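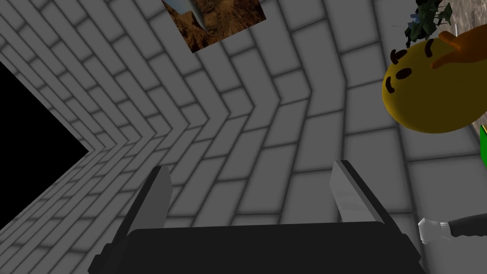

Tuesday, February 6, 2018

Tidying task, simulator only. Hannelore V. asked for a plain answer on whether Joltstead can put a room in order yet. Not yet, on today's numbers.

60 trials, each starting from an open gripper with nothing held. Goal each time: pick the named item, drop it in the bin. 27 went through clean. Most of the misses were on things with handles. The planner goes for the middle of the bounding box, so with a hammer it closes near the neck and the head swings down. Need to give it a grasp point on the handle and rerun.

Round, smooth items are the other problem. Fingers slide off if the approach is more than a little off center. Benedikt thinks our friction value is too low. I think the plates close too fast – we'll try both, one at a time.

Brick texture on the walls still confuses the depth estimate at steep wrist angles. Gudrun has a plain gray version, will swap it in and compare.

Chores for comparison: Hildegard did the same sort by hand with the mouse, 47 out of 47, then got bored and stopped.

To do: slower close, handle grasps, log wrist angle on every miss. Seed 1380 crashes on load, skip it for now.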